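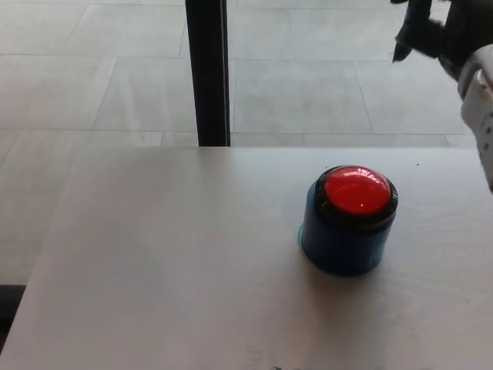

Kirsten Friesen has been asked to endorse a lot of things over the years, and she keeps the letters in a drawer. The latest came from Fullier, a firm that sells office suggestion schemes, and it promised that staff would be "heard at last." She read it to me over coffee in Bemwood, where she has worked as a labor adviser since leaving the bus company.

"Heard by who?" she said. "That's my first question and they never have an answer ready."

The schemes are everywhere now. An employer pays a fee, the workers get a form or a phone line, and once a quarter someone from the supplier turns up with a chart. Fullier's brochure says that a company of 300 people can expect its mood to lift within a season. I asked Friesen if she believed it.

"I believe they wrote it down," she said. "I've asked for the numbers behind it. I got another brochure."

She isn't against asking people what they think. At the bus company she ran a survey herself, on paper, which went to 3000 drivers and mechanics. The returns filled her spare room. Most of them complained about the same thing, the winter schedule, and management thanked everyone for their input and kept the schedule.

"So I had the proof," she said. "Lovely proof, all in boxes. And Ekene Ibrahim, who drove the early route, he stopped me in the yard and said, Kirsten, what did we fill those in for? I didn't have anything to tell him."

Did the survey do any good at all? She thought for a while. The drivers did find out that they agreed with each other, she said, and some of them had assumed they were the only ones who minded. She wouldn't call that a success for the survey. They could have learned it in the canteen. 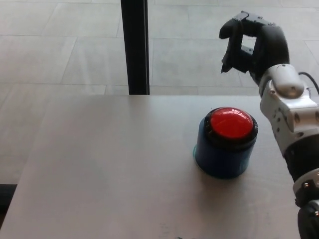
What bothers her most is how little the schemes now ask of anyone. Paper at least left room for a sentence. The newer kits want one tap at the end of a shift, and she has sat through more than one sales talk about how easy that is. A big red button on a round base, like the one on the gray table there, can tell you that it was pressed. It can't tell you the heater has been out since February.

"They say it's quick," she said. "Well, sure. So is shrugging."

I put the other side to her. Phong Hồ, who manages the warehouse at Futunel, told me his people would never write a paragraph, and that a crude answer from everyone beats a careful one from two people. Friesen had heard this before and gave it more credit than I expected. "He's right that they won't write a paragraph. Has he asked why not? If the last ten paragraphs went in the trash, I wouldn't write one either."

And the charts? Surely a falling line tells a manager something.

"It tells him there's a line and it's falling. Then he hires Fullier to find out why, for another fee."

Her own advice is dull, she admits, and doesn't come in a kit. Pick one complaint. Fix it, or say in public why you won't, with a name signed under it. Then ask again. Chukwuemeka Balogun tried this at his bakery, starting with the break times, and she says the shouting went on for a month. She takes that as a decent sign, though she won't promise it means anything.

I asked if she would answer the Fullier letter. She had already folded it up. It was going in the drawer with the others.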